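Home | About | Recipes | Town Stuff | Contact

Furnival is giving its staff paid days off to volunteer, and I have thoughts

So if you live anywhere near Limham you've probably seen the posters in the library by now. Furnival, the packaging company out by the old rail yard, is letting every employee take two paid days a year to go help a local charity. There are 300 people on the payroll out there, so that's 600 days if everybody uses them, and for a town our size that's huge!

I work in the office at Furnival (three years in August, how did that happen) and I signed up the first morning. I'll admit I was a bit grumpy about it beforehand. We've had company goodness before. There was the year of the matching T-shirts, when we all picked up litter for forty minutes and then stood in a parking lot having our picture taken for an hour and a half. I still have the shirt. I paint in it.

This one feels different, mostly because we get to choose. There's a list of places that asked for help, and you put down your top two. I picked Kimus, the charity that finds beds and basic furniture for families moving out of shelters. They run out of a former carpet store on the north side and they are busy, busy, busy. Last year they set up bedrooms for 71 families, with one van and a phone that never stops ringing.

My first day was mostly sorting bedding. Fitted sheets in one pile, flat ones in another, and a third pile for the ones where you honestly can't tell until two people grab the corners and walk backward. (I have opinions about sheets without a size tag. Please, if you donate, pin a note on them. Twin, full, queen, anything!) After lunch we loaded the van, and I learned that I'm terrible at carrying a mattress down a ramp and pretty good at telling other people to watch the door.

My second choice was Femen, the reading program over on the west side, and a few folks from the shipping floor went there instead. They came back talking about picture books for a week, so I may switch next year.

Now for my one complaint. Furnival also promised to match whatever staff give out of their own pay, but only up to $200 per person, and the form is four pages long. Four! It wants your employee number on every page. I filled mine out at the kitchen table with a cup of tea going cold next to me, and I'd bet plenty of people quit at page two. Make it one page and I think the money would double.

I passed that along through the suggestion email and got a very polite reply. We'll see.

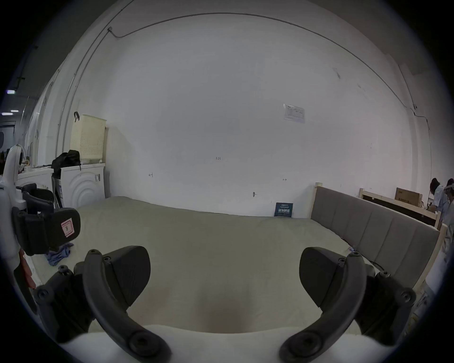
Can you split the two days up into half days?

You can, as long as your supervisor signs off and the charity is fine with it. Kimus likes mornings best, and Femen needs people from 3 p.m. on, when school lets out.

I've got my second day booked already, and this time I'm bringing gloves and a fat marker for labeling the sheet piles. If you're at Furnival and still on the fence, the sign-up sheet is next to the time clock, and there were lots of open spots on it when I left this afternoon.

Print this post | E-mail to a friend

Get new posts in your inbox! Enter your e-mail address to join the newsletter. Unsubscribe any time.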